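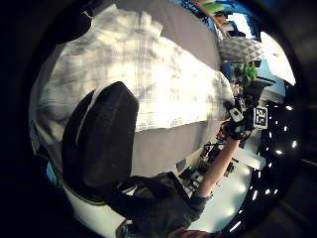 washing flannel without wrecking it??
Started by hemlineharry

hemlineharry
Tue 14 January
ok so I have bought three plaid shirts in the last year and every one of them has gone short in the body and fuzzy. Cold wash, normal spin, dryer on medium. What am I doing wrong. The newest is a light one from Seltolley and I'd like it to make it to May at least. Tag just says machine wash, tumble low. Do people really line dry everything?

pintuck_75
Yes we line dry everything. Next question

No but seriously, medium is your problem. Tag says low. Cotton flannel shrinks the most in the first two or three dryings and it goes in length first, which is what you're seeing. Wash cold, inside out, buttons done up, hang it while its still heavy with water so the weight pulls the body down a bit.

oldmangrommet
Disagree on the buttons. Buttoned up in the machine puts all the strain on the placket when it spins. I leave mine open and have never had one warp. Lost two buttonholes the other way.

pintuck_75
Collar button only then. Otherwise the collar gets twisted up and you iron it forever

laundrymatt
Spin speed. What's "normal" on your machine? Mine defaults to 1200 unless I change it, and I do flannel at 700. Pilling went way down. Fuzz is mostly friction, so also stop washing it with jeans and towels.

hemlineharry
I was 100% washing it with towels

laundrymatt
well there you go

greyheather
Light plaids are their own headache btw. Dark ones hide the fuzz, pale ones go dingy at the collar fold and cuffs before they wear out. I wear one open over a tee most days so it never touches my neck much, gets washed maybe every 2 weeks. Less washing = less shrinking. Been doing this with the same shirt a long time.

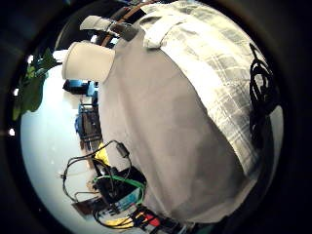
pale plaid worn open over a gray tee

oldmangrommet
Two weeks is too long if you cook in it. My wife would put it in the yard

greyheather
I don't cook in it lol. Coffee is the real danger

seamripper_jo
Came to say buy the right size and quit fighting it. Dadska cuts theirs long on purpose, mine lost an inch and fit perfect after. Prukell are the opposite — mine was already preshrunk and didn't budge, but the fabric is thin and I went through an elbow. $136 for two shirts and one elbow. Still annoyed.

pintuck_75
Preshrunk still shrinks some if you cook it. And Dadska being long doesn't help the OP who already has the shirt

seamripper_jo
It helps with the next one. He said three in a year

hemlineharry
fair

So can I get any length back in the ones that already shrank? The oldest one is basically a crop top when I reach up

laundrymatt
Some. Lukewarm water, capful of hair conditioner, soak half an hour. Don't wring, roll it in a towel. Then lay it flat on a table or the bed, pull gently from hem and shoulders, leave it till dry. I got back maybe half of what I'd lost.

oldmangrommet
Conditioner thing is a myth for cotton. That works on wool. On cotton it's just the water and the pulling doing it. Save your conditioner

laundrymatt
Could be. It's a 50 cent experiment, mine came out softer too

greyheather
Whatever you do line the checks up when you lay it flat. Use the lines as a guide, if the vertical ones bow out then you're pulling crooked and it'll dry that way. Steam iron after, don't drag the iron, press and lift.

biswasfan
what detergent is everyone using? I switched to the Biswas liquid and the pale shirts seem less gray. Powder was leaving stuff in the nap I think

pintuck_75
Any liquid, half of what the cap says. And no fabric softener, that's what flattened my old ones

biswasfan
half?? I've been filling it to the top line

pintuck_75
that'd be the stuff in the nap

hemlineharry
Update. Soaked the oldest one, no conditioner bc I didn't have any, stretched it out on the table with the checks straight. Got an inch and a quarter back measured down the back from the collar. Sleeves still short but I roll them. Seltolley one went through at 700 by itself and it's on a hanger over the tub now.

oldmangrommet
Told you. Just water

laundrymatt
one shirt doesnt prove anything, do the next one with conditioner and post the numbers

hemlineharry
ok will try the green one this weekend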